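I run the sign-ups for our school badminton squad, and these are the things people ask me most, usually by text while I'm trying to eat dinner. If your question isn't in here, email the office and it'll find its way to me.

## Getting started

**Does my kid need to have played before?**

Nope! Plenty of our players had never held a racket before their first practice. We start beginners on serving and footwork, and they're usually playing short games within a couple of weeks (with a fair number of whiffs, which is fine, I still whiff).

**What ages do you take?**

Anyone in grade 5 or up. Younger brothers and sisters are welcome to watch from the bleachers, but they can't be on the court during practice. I know, I've had the sad faces too.

**Do we have to buy a racket?**

Not right away. We have loaners in the equipment closet, combination 646, and older players are allowed to grab one for a new kid. If you do want to buy, please don't spend a fortune. A light racket with a grip that fits a smaller hand is plenty for the first year.

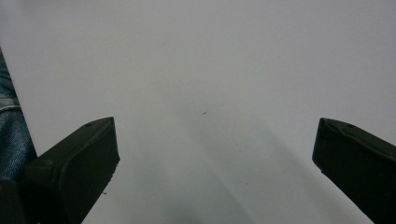
Shoes matter a lot more than the racket, if you ask me. Running shoes have tall, squishy heels and it's easy to roll an ankle in them when you lunge sideways. Get a flat indoor court shoe with a non-marking sole, and keep them for the gym only.

## Practices and matches

**When does the season start?**

Tryouts are in August, the week before classes. "Tryouts" is a scary word for it, I'm afraid. We use them to sort everyone into practice groups, and we've never turned a player away.

**How many play in a match?**

We take 7 players to away matches and everybody else is on the list for home ones. Coach Stamatia Fragkou picks the away group and she rotates it, so if your kid misses one trip, they'll most likely be on the next.

**Who do we play against?**

Mostly Skosell and Isah, plus the Kultero tournament at the end of the season. Kultero is a long day! Pack lunch and a snack and then another snack, because the line at the food stand barely moves.

**My daughter also plays soccer. Can she do both?**

Sure, lots of them do. Just tell Coach Fragkou early which days clash so she isn't building a doubles pair around someone who's on a bus to a soccer game.

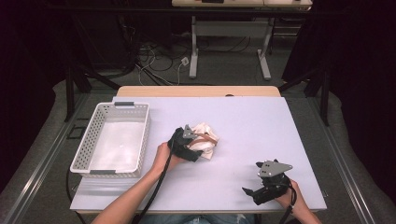

**Grorano School Athletics Department: Badminton**

## Money and odds and ends

**Is there a fee?**

There's one fee for the season and it covers shuttles, court time and tournament entry. The current amount is on the registration form. If it's a stretch for your family, talk to Lies Coppens in the athletics office. She'll sort it out quietly, and the coaches don't see who gets help.

**Plastic or feather shuttles?**

Plastic for practice, feather for matches. Feather ones fly so much nicer, but a hard-hitting eighth grader can wreck one in a single rally and they aren't cheap.

**Can parents stay and watch?**

Please do! All I ask is that you don't coach from the bleachers and don't call the lines. The players call their own, and they're pretty good about it.

**How do I reach someone on a match day?**

Call the school and ask for extension 3232. Texting me works too, although I can't promise I'll hear my phone over the gym.

*Last updated 10 May 2024*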